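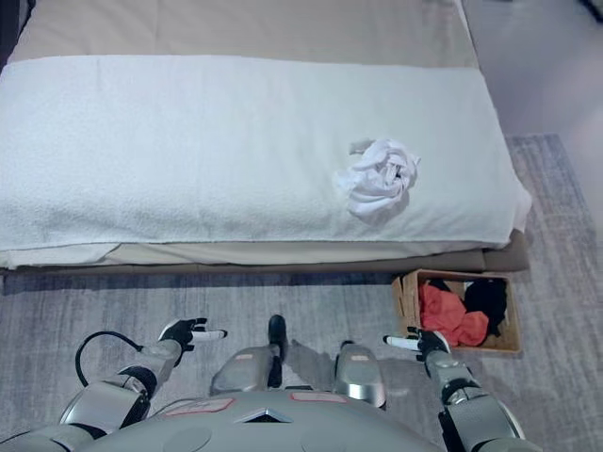 Head camera view during a laundry sorting task, right hand over the box.

Zivport Fold 3: perception and grasp planning for cloth

Fold 3 is the software layer between a humanoid's head camera and its arm controller. It segments crumpled cloth from the surface it lies on, proposes grasp points for either hand and passes a timed path to the joint controller. White cloth on a white towel is handled by a separate texture model, which can be switched off where it is not needed.

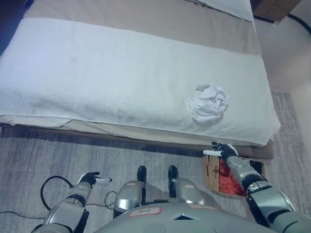

The planner treats the robot's own torso, legs and cables as obstacles. Hand selection depends on reach and on the predicted path to the container. If neither hand has a valid path, the planner returns code 283 and the arms hold position.

Specification
Planning cycle: 96 ms
Cloth meshes in the training library: more than 1520
Input: colour and depth, head-mounted
Output: joint trajectories, both arms
Logging: all rejected grasps, with cause

The May release adds a replay tool by Hala Alaoui and changes the format of the calibration file. Files from Fold 2 must be converted before first start.

Order code: 2483. Integration questions go to Wael Samir at the Mondedano office.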